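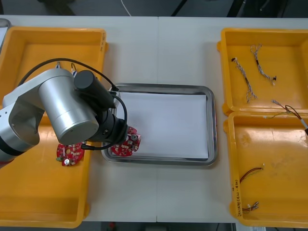

Where Do Old Electronics Go? Household E-Waste in Drastham
Term project report, Environmental Studies
Submitted Apr 15, 2024

1. Why this topic

Everybody has the drawer. Old phones, chargers that fit nothing, a dead toothbrush. We wanted to know what people in Drastham do with that stuff and why so little of it gets to the drop-off point on Isum Road. Original plan was to cover batteries too but we ran out of time, so batteries are only mentioned.

2. What we did

Paper survey, one page, 8 questions. Handed out outside the library and at the Cevov supermarket in October. 100 forms came back filled in enough to use. A few people skipped the question on income, we left those in. Also visited the drop-off point twice and read the county waste plan (long, mostly about landfill).

Second part was a drawer audit. Households who agreed let us list every unused electrical item in the home, cables included. Total was 488 items. More than we expected and it took forever to type up.

3. Survey results

Half the forms, 50, said the person had put something electrical in the regular trash in the past year. Mostly cables and earbuds. Large things like TVs almost always went to the drop-off or to a relative.

Main reasons for keeping dead items:
- might need it later
- photos or passwords still on it
- didn't know where to take it
- drop-off hours

The hours complaint came up a lot in the comments. It closes before most people get home from work. One person wrote "I have driven there up to four times and found it shut," which we think is fair to include even if its only one person.

4. What is inside the stuff

Copper in the wires is the easy part. Circuit boards are harder, small amounts of several metals plus solder, all stuck together. Older boards can have lead solder. Capacitors should be kept out of household trash. Plastic coating on wire is usually burned or stripped off, and burning it in the open is bad for the people doing it.

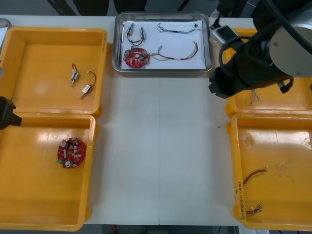
Fig. 2. Circuit board, wire harnesses and small parts on white paper in a steel tray.

5. Problems with our data

People who stop for a survey at a library probaly care more than average. The audit homes were mostly friends of our families. And "item" is fuzzy, we counted a charger and its cable as one, except when they came apart.

6. Suggestions

Later closing one evening a week at Isum Road. A small cable box inside Cevov, by the bottle return. Put the Zou bus stop on the drop-off map, right now the map only shows parking.

Survey form and the full item list are in the appendix.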